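Barnotine Opens a Shared Study Room for Evening Students

3/31/22

The town of Barnotine has a new place to study after work. The shared study room on the second floor of the old Abreu building opened its doors this week, and the first evening students have already taken their places. It is open until 11 at night, four nights a week, and it costs nothing to people who live in the town.

The idea came from the evening school, where many adults prepare for their final exams while they have a job during the day. Natália Arruda, the director of the school, explained that for many of them the problem is not the lessons but the hours after the lessons. "They go home, the television is on, the children want to talk, and the book stays closed," she said. "We asked our students what they need, and most of them wrote the same word: quiet."

The town library could not help, because it closes at six. A first plan to keep it open longer was refused last July for reasons of cost. After this the school began to look for another room, and the owners of the Abreu building offered one with a low rent.
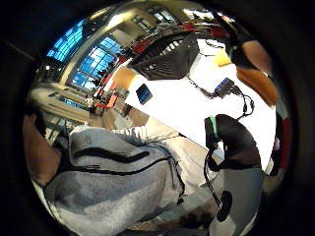
The rules of the room are short. Telephones must be silent, hot food is not permitted, and a place can be kept for a break of 19 minutes, a number which the students chose themselves after a long discussion. The heating is still weak in the evening, and the school advises people to bring something warm to wear, a hoodie like the light gray one with black stripes, for example. A bright white table gives enough space for books and papers, and students are asked to leave it clean when they go.

Money for the first year comes from three places. The town gives the largest part. Pakivent, a packing company where many of the evening students work, pays for the electricity and the internet. The rest was collected at a spring dinner and a book sale, which together brought in $2,718. Carolina Calado, who keeps the accounts of the school, said that the sum was higher than she expected, and that it will be used for lamps and for dictionaries.

Abílio Aguiar works the early shift at Pakivent and studies accounting. He came on the first evening and stayed until the room closed. "At home I read one page and then I sleep," he said. "In this room I finished the whole chapter on taxes. I did not enjoy the chapter, but I finished it."

Not everybody is content. Some neighbors wrote to the town to complain about cars in the street late at night, and there are only a few parking places behind the building. Clementina Guerreiro, who lives across the street, said she has nothing against students, but she would like them to close the car doors more softly. The school has promised to put up a sign and to speak with the bus company about a later bus.

The school also wants to improve the seats in the coming months. A good chair matters a lot to a person who has already worked eight hours, and the students have asked for backs that support the body and let the air pass.
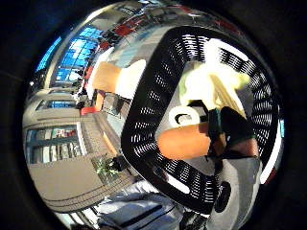 How to Get a Place

Students can register at the office of the evening school or on Zira, the website which the town uses for all its courses. The first 100 people who register will receive a card that is valid until the end of July. After that date the school will look at how many people came and decide about the hours for the fall.

Sofia Correia at the school office answers questions in the afternoon. People who do not have internet at home can fill in the form on paper, and they should bring a document with their address.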